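Open Day at the Sedham Workshop

In November the Wemus group opened its workshop in Sedham to visitors for one afternoon, and our association was invited to send 16 members. I had never been inside a place where robots are taught, so I put my name on the list the same evening.

We were received by Tahmineh Nouri, who is responsible for the training side. She spoke for 15 minutes, without slides, which I appreciated. The group wants a two-armed robot that can do simple household jobs, and laundry is the first of them. Cloth is difficult for a machine. A cup has the same shape every time you meet it, but a towel has a new shape each time it is put down, and you cannot write a rule for all of them. Therefore the robot learns from people who do the job with the same kind of grippers, held in the hands, while the movements are recorded.

After the talk we went to the recording area in the back hall. Pejman Ebrahimi explained to us the work at the table. The task for the day was a small one: a cloth, a plastic basket, and two grippers. The operator is not allowed to touch anything with the fingers, and one attempt after another is saved under its own number. They had reached number 111 when our group came in.
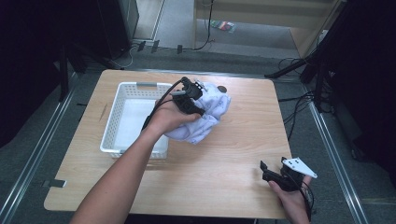

What surprised me was how slow good work is. Mr. Ebrahimi told us that new operators always go too fast in their first week, and their recordings must be thrown away, for the robot then learns the hurry as well. He prefers people who have patience, and two of his best operators used to be tailors. An attempt in which the cloth slips is also kept, provided that the operator picks it up again in a calm way.

Visitors were permitted to try. I took the grippers for one attempt and can report that they are heavier than I expected, and that the cables pull a little on the wrist. My cloth went over the side of the basket and stayed hanging there. Mr. Ebrahimi was kind and said that it was a useful recording.

In the discussion afterward there were many questions. A member from Jaunzems asked when such a robot will be for sale, and Ms. Nouri did not want to give a year. Another asked if the same method can be used for packing work, and she said that a trial with the company Skameck is being prepared. I would have liked to hear more about the costs, but the time was over.

The workshop will receive a second group in spring, and 11 places are reserved for our members. Please write to the office if you would like to go. Closed shoes are required, and bags must be left at the entrance.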